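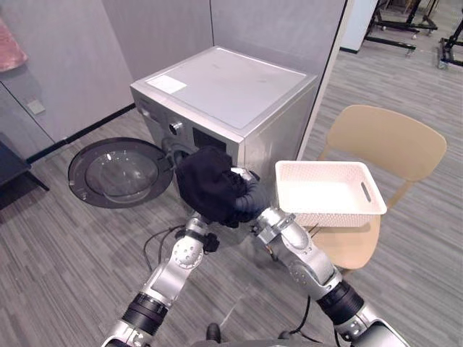
Mosex Conformity Diaries – data card

Version of Nov 30, 2025

Summary

Mosex is a set of written diary entries about going along with other people. Adults were asked to note each time they changed an answer, a plan or an opinion after hearing what someone else thought, and to say in a line or two why they did it. The set holds 275 diaries. It was put together by the Wukby reading group in social psychology and is meant for teaching and for small research projects.

How the entries were collected

Each person kept a diary for 20 days in August. Entries could be typed or written by hand and copied up later. The form had 7 fields:

day
setting
people_present
first_view
final_view
reason
comfort

The field comfort is a rating from 1 to 5, where 5 means fully at ease with the change. All other fields are free text, apart from day, which is a whole number starting at 1.

Most people took around five minutes over an entry. Some left days blank. A blank day means that no entry was made – it should not be read as a day without any change of mind.

Files

entries.csv – one row per entry
people.csv – age band, household type, first language
codes.csv – labels for the reason field
clirnov/ – scripts for checking and joining the tables
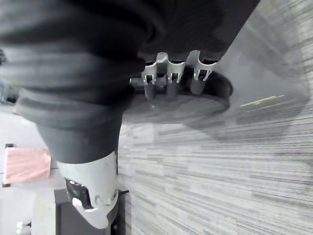

Robot arm with dark sleeve and pale end piece.

Coding of reasons

Two coders read every reason and gave it one label: information, approval, habit, politeness or unclear. Where they disagreed, both labels are kept in codes.csv, in the columns coder_a and coder_b. We have not merged them. The label politeness was added after the first pass, and older copies of the file put those entries under approval.

Known problems

People who agreed to keep a diary may notice their own behaviour more than others do. Family settings are common and workplace settings are thin. The Kongkaew subset was translated into English before coding, and short replies lost some of their tone.

Privacy

Names and street names were replaced with tags such as [FRIEND] and [STREET]. Please do not try to work out who wrote an entry. If you find a name we missed, open an issue with the row number only.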